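Drarnulbridge Thrift Drive Smashes Its Record

DRARNULBRIDGE — What a haul! Friday's clothing drive at Ekwueme Hall brought in 2,937 items, up from 2,787 last December, and coats alone came to 715!
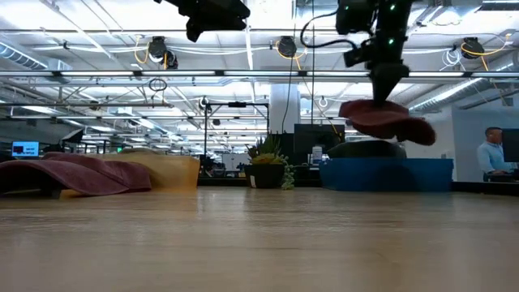 Maroon cloth over a light wooden tabletop.

"People kept coming with bags right up to closing," said organizer Titilayo Balogun, who is already planning the spring drive. Hats are wanted too, any color.
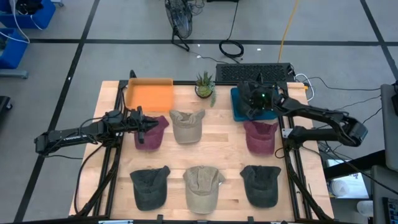

How to Donate

Drop clean clothes at the hall's side door any Friday before noon.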